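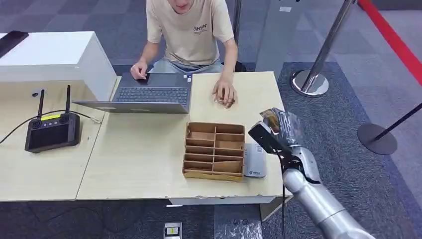 灵巧手的指套多久换一次？我们按抓取次数算，满800次就换，外观还好也照换。

### 3.2 分拣单元的布置与日常维护

先说布置。Fludow单元就是一条机械臂加一只灵巧手，守着一张桌子，把小卡片往纸板格子里放。纸板格子是我自己挑的，轻，撞歪了也不心疼！麻烦在于它会慢慢挪位，所以每次开工前我都要重新标一遍格子的四个角（Hema Arumugam写了个小脚本，点四下就完事，省了我好多工夫）。标定结果存成Plodico格式，文件名里带上操作员的缩写，不然过两周谁也分不清是谁标的。

再说线缆，这块我们吃过亏。2020年3月那轮试验总共抓取2,642次，跑到第1,704次的时候腕部信号开始断断续续，我和Erdal Ateş先怀疑驱动板，折腾了几乎4个小时，最后发现是接头松了。

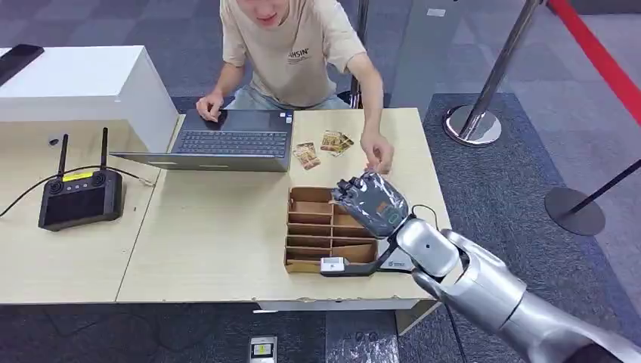
从那以后，腕部的线我们都留出一段余量，让它自己垂着，扎带只扎在前臂靠后的位置，扎紧了反而容易在转腕时把接头扯松。收工前手动把腕关节转到两个极限位，一边转一边看笔记本上的通信日志，有丢包就当场重插，别拖到第二天。

遥控器随时要够得着，这条写进了我们的操作单。换指套时先让手张开再断使能，从指尖往外褪，新指套套好以后空握几下，重新记录零位（工位全貌见图3）。零位这一步我自己就漏过一回，后面整批数据的握力都偏高，只好重跑。

**图3** 操作员在桌旁用笔记本电脑工作，灵巧手位于桌面上方，桌上放有带隔板的纸板盒和小卡片。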